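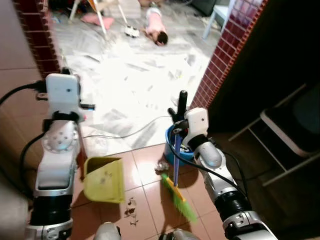
¿Cuántas veces hay que enseñarle a barrer a un robot? Muchas más que a un adolescente, aunque discute menos.

En septiembre llevábamos 1097 demostraciones por control remoto y la meta eran 2000. Borré 3 de las mías por pura vergüenza - barro fatal también en persona. La escoba va en una mano, el recogedor en la otra, y el mérito es que se encuentren.

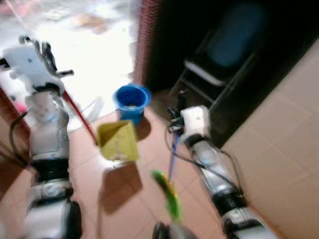 Silvana Rocha opina que no borre nada, que de los titubeos también se aprende. Yo llevo años titubeando y sigo igual.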